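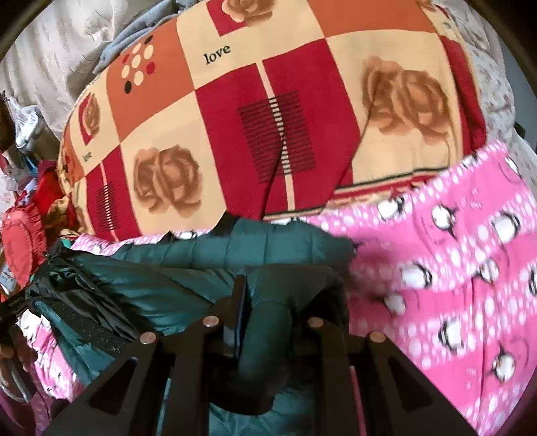
The Line for Laundry

Every February I am asked to put a number next to the word "equipment," and every February I discover that the people asking have already picked the number. This year it was 4,000 dollars. I was told it was generous, by someone who had just approved the catering.

I plan purchases for a small group that is trying to get a machine to tidy a bedroom. People in my position are supposed to have opinions about arms, and I do: I think we buy too many of them. An arm is a fine thing to have in a brochure. It arrives in a crate, it has a warranty, and visitors stand near it with their hands behind their backs. You can depreciate it. What you can't do, in most of the budgets I have read, is find the line that pays for anything the arm is supposed to pick up.

Look at what the job is. A puffer jacket bunched on a pink fleece blanket with penguins on it, next to a comforter that says "love" on it more than once. The jacket is quilted and a bit shiny. The fleece is fleece. The comforter has the volume of a sleeping relative. To a person these are one chore. To anyone costing the project they are at least three separate headaches, and none of them appears in the quote from Viltus, which runs to eleven pages and finds room for a paragraph on the cable tray.

I have read the Viltus quote more often than I have read some novels. It offers an arm called the Drandance, and the Drandance can put its wrist in the same spot all day long without drifting by the width of a hair. I believe this. I would also like to know which spot. A blanket has no spot. You put it down, you go to lunch, somebody sits on it, and now it is a different blanket with the same penguins. We would be paying for precision the way some people pay for a watch that works at the bottom of the ocean.

My colleague Lok-yiu Ko, who disagrees with me about most things and has the better chair, argues that you should buy the good arm first and figure out the rest later, on the grounds that nobody ever went back and funded the good arm. She has a point, and history is on her side. I have seen the cheap arm bought as a stopgap. It was still a stopgap when it was written off. But I have also seen the expensive arm bought first, and it spent a year lifting foam blocks, as foam blocks were what we could afford after it came.

So my proposal, which I have now made in writing 2 years in a row, is to spend first on the humble end. Hand-held grippers, the kind a person carries around and works by hand. Flat plastic fingers, a few pins, nothing you would put in a lobby. You can hand one to a grad student in the morning and have them poking at a heap of bedding before the arm vendor has returned your call. If the fingers turn out to be wrong for quilted nylon, you have lost a set of fingers. If you find that out after the arm is bolted to the floor, you have lost a fiscal year and possibly the floor.

The objection I get is that a hand-held tool doesn't look like progress. Romana Lukáč, who signs things, put it to me kindly: she can't take a board member on a tour and show them a man holding a grabber over an unmade bed. I understand that. I would only say that the board members have unmade beds too, and might be interested.

Then there is the textile question, which I raise at some cost to my dignity. We need bedding. We need a lot of it, and it needs to be mismatched, since that is how bedding lives. Last year I asked for 203 dollars to be spent on used comforters, fleeces and coats. The request came back with a note asking whether a single standardized blanket could be specified instead. I would love to meet the household with the single standardized blanket. I picture it as very quiet.

The form has no category for it, either. "Consumables" is wrong, because we don't consume a comforter. "Furnishings" goes to a different building. I ended up under "test articles," and a man from purchasing called to ask whether the test articles were hazardous. I said it depended who had slept in them, and that set us back a week.

There's also storage, a thing that equipment planning treats as weather. An arm has a footprint, printed on a data sheet, in two units. A pile of bedding has whatever footprint it feels like. Put it in a closet and it fills the closet. Put it in a bigger closet and I'm told the same law applies. I have penciled in shelving at 40 dollars a unit and expect to be argued with about the number of units until summer.

Lok-yiu's current counteroffer is a secondhand Yao arm, with the difference going to grippers and laundry. It's a reasonable compromise, and I resent it. The Yao is slower than the Drandance and makes a noise on the way up. It would also leave us enough to replace fingers as we break them, and pay someone for the hours of crumpling, grabbing and crumpling again that the whole business really rests on. Those hours, by the way, have never had a line of their own in any plan I inherited. They are assumed to happen, like dust.

I've put the Yao in as option B. Option A remains the Drandance, at Romana's request, with a footnote. Option C is mine: no arm until the fall, more grippers than seems decent, and every ugly comforter in the county. It comes in under the 4,000, and I have left the remainder for a washing machine.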